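Kinano: table-clearing planner, progress report

My half of the Kinano project is the software that decides what gets picked up first. The old planner just went for the nearest thing, every time, and it kept boxing itself in. Mine scores each item on reach, grip type and what's beside it -- then re-plans after every pick. It's written on top of Guletti, which handles the arm control for me (thank goodness).
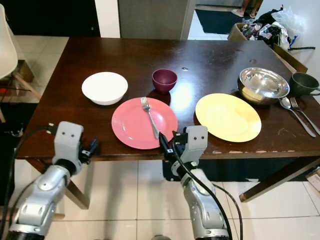

Both arms at the table, with the fork still lying across the pink plate.

Cutlery on a plate is my favourite problem! If the planner treats them as one object, the grasp comes out silly, so I added a "resting on" rule that always takes the top item first. I ran 15 layouts in the Haworth simulator and four still failed, mostly because shiny metal confused the depth data. Next up is a filter for that, plus tidying my logs, which have grown to 1517 lines per run.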